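Boards > Storage and Packing > Dry Goods
Filed under: boxes, snacks, repacking
October, posted by gellotus_40

Repacking a mixed snack carton for a shelf in the spare room. Several packets are standing upright, with a few tilted or lying along the front. Internal depth is adequate. The top edges of the card are slightly ragged.
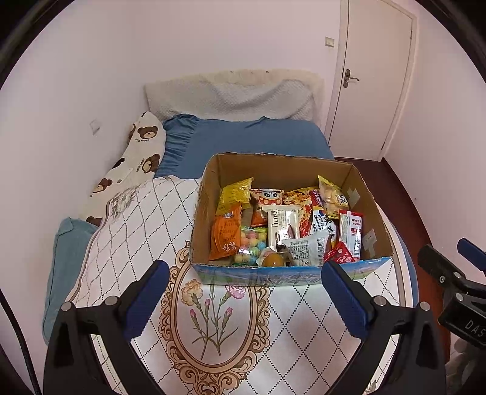 My question is whether upright storage puts too much load on the bottom seals over six weeks.

suver3256: Negligible for sweets and wafers. Puffed items will suffer if wedged. Put them in last, in a corner.

ong_1007: Disagree on upright. Laid flat, the dates are easier to check and nothing slumps once you take a packet out.

suver3256: Flat crushes the lower layer. I tried it on Tuesday with crackers.

gellotus_40: Staying upright, then. Will add a card divider across the middle.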